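Brudireo two-arm kit: worth it for packing soft goods?

Posted by Ustow, 2019-03-18

I am looking at the Brudireo bench kit (two arms, parallel grippers, extrusion enclosure) for a small mail-order business. We send out garden sets: gloves, small tools and pouches, all packed into fabric bags. The seller quotes a payload of 2000 g per arm. Our heaviest filled bag is well under that. What I cannot find is anything on how it copes with items that have no fixed shape. Has anyone run it on cloth?

Gleice Xavier

Payload is fine. Check the reach before you order.

Rogério Andrade

We have had one since October. Payload is not the limit with fabric; grip position is. A canvas tote does not stay open in the same shape twice, so a recorded path will miss the mouth sooner or later. You need the wrist camera module, sold separately, and you need to plan for both arms working over the same spot. The collision margin in the supplied software is set too wide for that. Reduce it in small steps at low speed.

Cable routing also needs thought. The stock cables are long and form loops at the elbow and over the wrist. Leave enough slack for full travel, then tie down the rest.

Our test set is a tote, pouches, a glove, a hand rake and a watering can. Pouches going in and out of the tote took most of the tuning time, 200 runs before I was content with the settings.
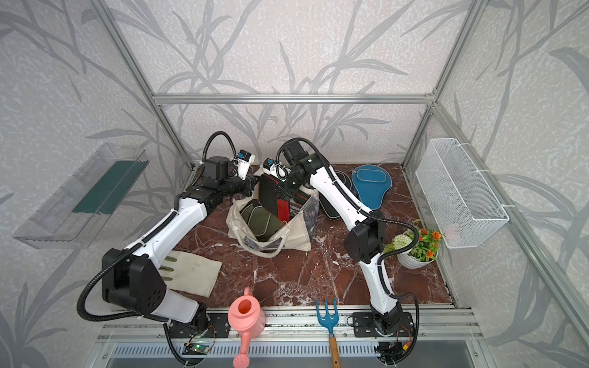 Quintana: What did you do about the gripper pads? The ones in our box were smooth and let go of canvas as soon as the arm sped up.

Rogério Andrade: Swapped them for ribbed silicone, 2 mm thick. Redo the gripper zero afterwards or the closing force will read wrong.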